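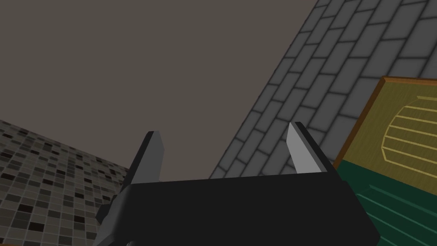 Can a robot put away the dishes yet?

Getting closer! The Hadberg team ran its two-fingered kitchen helper through 714 simulated tries at one small chore — pick up a mug, open a cabinet, set the mug inside — and it finished 60 percent of them. In spring that number was 19, so we're pretty thrilled.

Mugs with thick handles go best. Stacked plates are still a mess, and cabinet doors that stick a little can stall the whole run. Next up is Shezi, a set of 3 new practice kitchens with tighter corners and heavier doors. First results should be ready in October — we can't wait to share them.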